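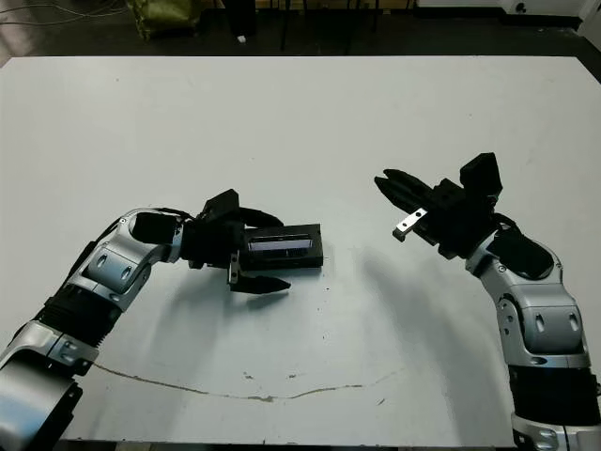
Posted by Savita Grewal, Irnarico
Apr 25, 2024 | Part time | Reference 1461

Bench assistant for small parts, Usiment

Irnarico is looking for one person to work at our bench room in the Rathore building in Usiment. We make small cases and holders for people who collect, repair or measure little things. Our best known article is the Plolari, a small case with a window in the side. Customers buy it for watch parts, insects, minerals, small sensors and many other things which I would never have guessed when we started.

The work is done with the hands and eyes, mostly sitting down at a white table. You take a case, turn it under the light, and look at the window for scratches, dust and fingerprints. You check that the edges meet well and that the corners are clean. If the case is good, it goes into its paper sleeve and then into the carton. If it is not good, you write on the slip what you have found and put it on the side for me. I read every slip, so please write it in such a way that I can understand it one week later.

There is also a second kind of work, with narrow toothed strips. They hold thin samples upright inside the larger cases. The teeth are fine and close together, and one bent tooth is enough to make the strip useless. You hold the strip against the light and follow the row from one end to the other. Some people find this restful and some people cannot stand it after ten minutes. It is better to know this about yourself before you apply. 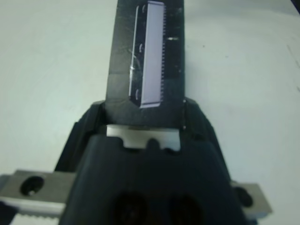
When the checking is finished for the day, the strips go back into their trays by length, with all the teeth facing the same side. We ask you to hold them by the plain edge and to wear the thin gloves from the drawer. Rings and bracelets must come off, and there is a dish for them.

The position is for 60 hours per month, and you can divide these hours over the weekdays as it suits you, between eight in the morning and five in the afternoon. The pay is $1000 per month before tax. We start in June. The first contract is for six months and we would be glad to continue after that, if both sides are content.

What we would like from you:

Good near vision, with or without glasses.
Steady hands and a patient way of working.
Enough English to write a short and clear note.
Care for a shared place. The table must be wiped at the end of each day, also by the person who did not make it dirty.

You do not need a diploma or experience in a factory. Of the people who have worked here, one came from a flower shop and one from a dental laboratory, and both did very well. If you sew, build models, repair jewelry or do anything else of this kind at home, please tell us about it in your letter. It interests us more than a long list of employers.

The bench room is on the ground floor. It has white walls, a fluorescent light on the ceiling and daylight from a narrow window at the side. I mention the light because applicants ask for it often, and they are right to ask.
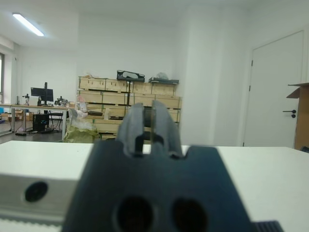 Besides the big table there is a long desk along the wall with a computer monitor, and there you enter the numbers of the finished cartons before you go home. This takes a few minutes. I will show you the program on your first morning and it is not difficult.

Some practical points. The entrance is on the courtyard side of the Rathore building, with 2 steps and a ramp beside them. The bus stops at the corner. There is a small kitchen across the corridor with a refrigerator and a kettle, and food and drinks must stay in the kitchen, also water. We keep the radio off during the checking of the strips. During the packing you may have it on if the others agree.

If the work seems right for you, send me one page about yourself with the reference in the subject line. A photograph is not necessary. Please write also which days you prefer and from which date in June you could begin. I answer each letter myself, normally inside one week.

We will invite a few applicants to spend an hour at the bench with a tray of cases and a tray of strips. This hour is paid, and you are welcome to bring your own cushion for the chair.

Savita Grewal
Irnarico, Bench Room, Rathore Building, Usiment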